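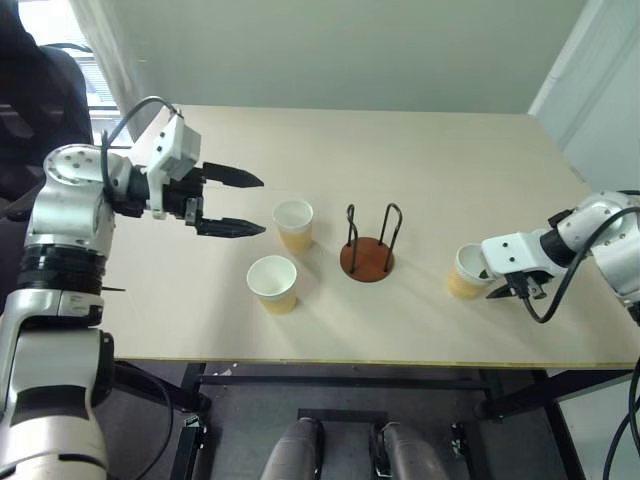 Can you rent the Henosar two-arm kit by the month, or is it purchase only?

Monthly hire is offered, with a minimum term of 2 months and a deposit of 2000 that you get back if nothing is bent.

Re: Henosar two-arm kit, anyone used it?

dampcoaster
Posted 25 June 2023

Has anyone got past the sales page on this? The cup task is what they lead with: paper cups on a table, one goes in a wire holder. Fine. My mum can do that. What I want to know is how often it misses and who puts the cups back when it does.

S_Tambunan
We had one on trial at Andetine for 18 days. Setting up took an afternoon. The grippers are decent on light stuff and the wrist cameras stay put. Support answered every email, which is more than I can say for Dedonville.

dampcoaster
Decent meaning what? Did you keep a tally?

S_Tambunan
We did, 37 tries with paper cups. I'm not posting the score because we kept changing the settings and it wouldn't be fair on them or on you.

goh_refund
That tells me all I need. If the score was good you'd have posted it. I looked at the Goh kit last year and got the same patter, all "it depends on your lighting".

S_Tambunan
It does depend on your lighting. Ours was by a window and we had to draw the curtain in the mornings. Syafiqah Tambunan, by the way, happy to be rung at work if you think I'm on commission.

lathe_and_later
I'm with goh_refund on the score but the hire terms aren't bad. My worry is cables. There's a lot of loose loop on those arms and I'd want it tied back before anyone leans over the table.

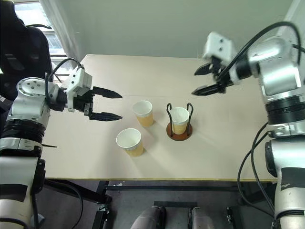 Re: Hire terms and what they cover

goh_refund
Read the small print. Grippers count as wear parts, so a snapped finger is yours to pay for.

lathe_and_later
Same with every hire firm I've dealt with. Ask for a spare pair in the price.

dampcoaster
Asked them this morning. They'll "look into it" for July. I'm holding off until I see a full run without cuts.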